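Okay, can everybody hear me in the back? Good.

(Wait for the door to close.)

So I coach the backcourt at Mostdale, and they asked me to talk for 11 minutes about halftime. I've sat through a lot of bad halftimes. I've given a few, too, including one in February against Barner where I yelled so long we missed warmups and came out stiff as boards. We lost by plenty. Moving on!

SLIDE 2. First two minutes, say nothing. Let them drink, let them gripe at each other. I stand out in the hall with the stat sheet and pick two things. If I've got five things circled I cross out three, even the ones I'm really mad about.

SLIDE 3. The Harninero game. Ask who was there. (Somebody always was.) 1,844 people in the gym, we're down at the break and giving up layups off the same high screen every trip. All I said was "go under it, and make them shoot." Then I drew it once and let the point guard explain it back to me.

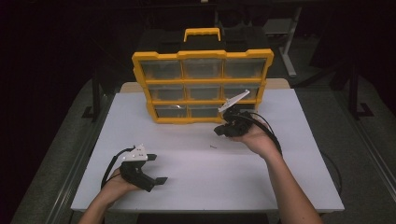
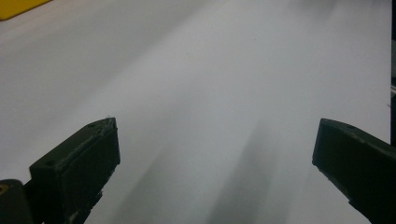
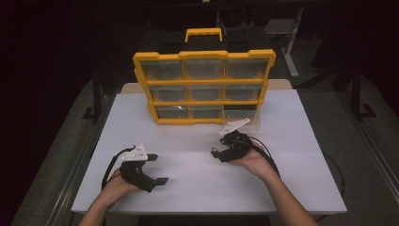
SLIDE 4. Talking to the kid who's having a rough night. Do it walking, on the way back out to the floor, never in front of the group. I keep it to one sentence about the next play. My favorite is "first one to the corner," which means nothing to you folks but my wings know it by heart.

SLIDE 5. Practice it! We run a fake halftime every other week. Scrimmage, horn, into the locker room, back out, and then 90 seconds of full-court press right away so they learn to come out moving. The players hated it at first (they still kind of do). At Mabuza they add free throws the second they're back on the floor, and I'm stealing that.

SLIDE 6. Handout is by the coffee. I printed 300, so take a couple for your assistants. It's the one-page sheet I fill out in the hall, with the two blank lines for the two things.

Questions. If it's quiet, tell the one about the locked locker room and the bus.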